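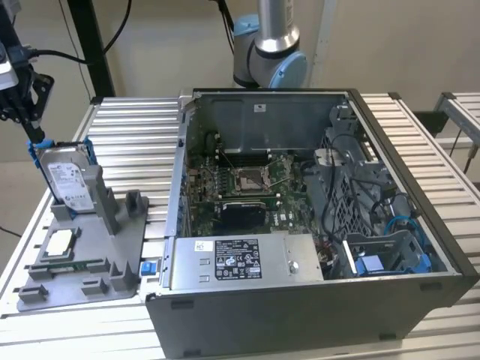
Page last changed in March

Retired working dogs rarely come cheap, and the Pradano kennel does not pretend otherwise. It places former detection and patrol dogs in family homes, and the adoption fee is only the start. A new owner should expect to spend 3,000 dollars in the first year, mostly on dental work and joint care.

Dollolum came off patrol at nine with two worn canines and a stiff left hip. She went to a couple with a fenced yard and no other pets. For the first 12 nights she would not sleep unless she could see the door. 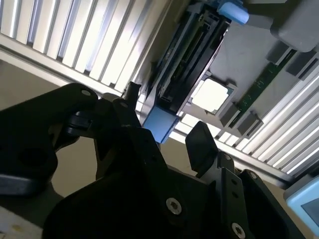 The kennel asks for three home visits before it signs a dog over. Trainers look at fences, stairs and how the household handles feeding. Tratilus, a Malinois, was turned down for one home over an open stairwell and placed in another a month later.

We use cookies to remember your settings. Accept | Manage

Food is the easier part. Most of the dogs stay on the Stöcker kibble they ate in service, split into two meals.

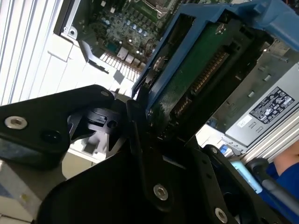

A blue drive bracket and the opened desktop computer.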